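I've watched the first episode of Grellport four times now, and I still get a little knot in my stomach when the ferry horn goes. If you missed it the first time around, you have an excellent excuse to catch up, because the harbor drama is moving from its sleepy late slot on Pimar to prime time on Saturday night. Saturday! For a show where the biggest action sequence in the first season was a man losing his keys!

I came to it by accident. I'd fallen asleep in front of a cooking contest and woke up to two sisters arguing over a fishing license, and within five minutes I'd picked a side (the older one, and I won't hear a word against her). That's how the show gets you. It's slow and gray and people mumble, and then somebody says one sentence over a sink full of dishes and you have to put your tea down.

The move makes me nervous, I'll admit. Late-night Grellport could take its time. There's a scene in the second episode that is 80 seconds of a woman waiting for a phone to ring, and I can't picture the prime-time people leaving that alone. They'll want a cliffhanger before the weather.
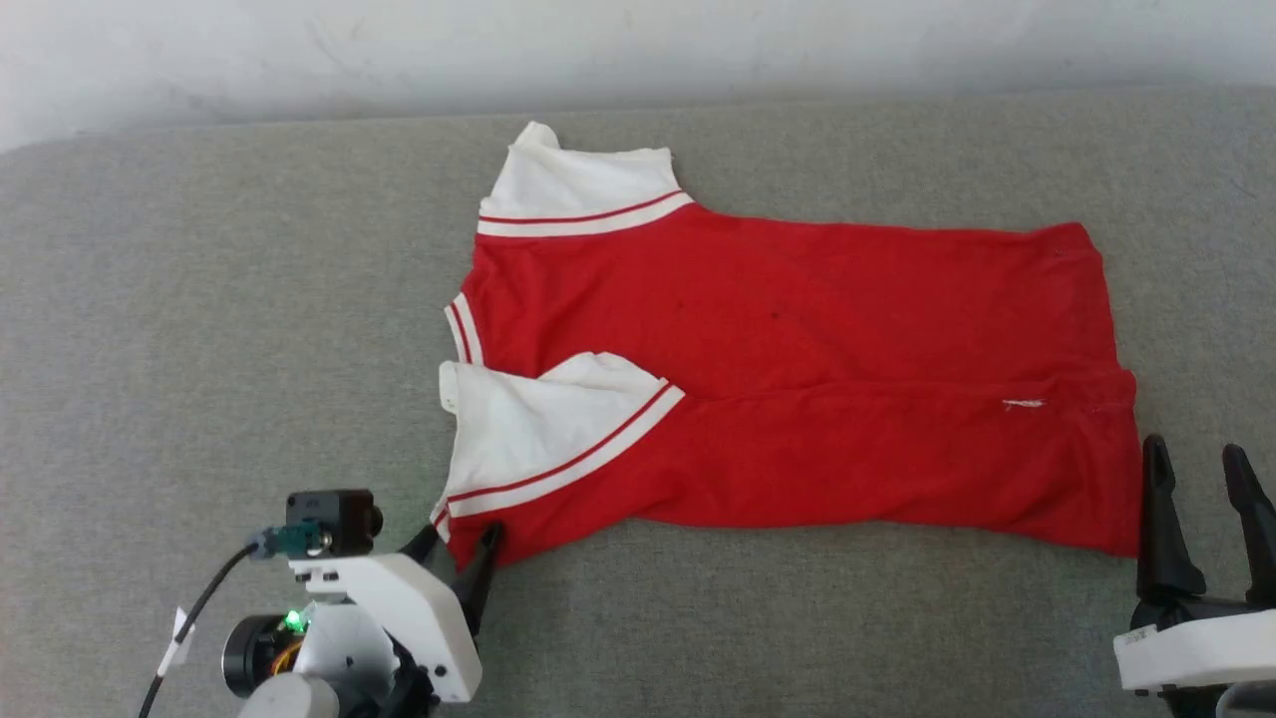

So will the new season be any shorter or faster than the old one?

Each episode still runs a full hour, and the writers have kept the same slow build, with the Martens family and their failing boatyard at the center of the story.

I'm relieved about that, mostly for the Martens clan. They spent last season as the comic neighbors, always borrowing a trailer, and I kept wishing somebody would follow them home. Now we get the grandfather's debts, the son who came back from the city with a suspiciously nice car, and a wedding that I already suspect is going to end in the water.

The music is back too - that scratchy accordion thing by Hotar, which I've had stuck in my head since spring. My sister hates it. She mutes the opening titles every single time, and then asks me what she missed.

If you're starting from scratch, please don't skip ahead to season 2. I know people who did, and they spent the whole thing asking who the man in the lighthouse was. Watch the first one in November with the heating on and your phone in another room. Then come find me, because I have opinions on the lighthouse and I'm running out of people who'll listen to them.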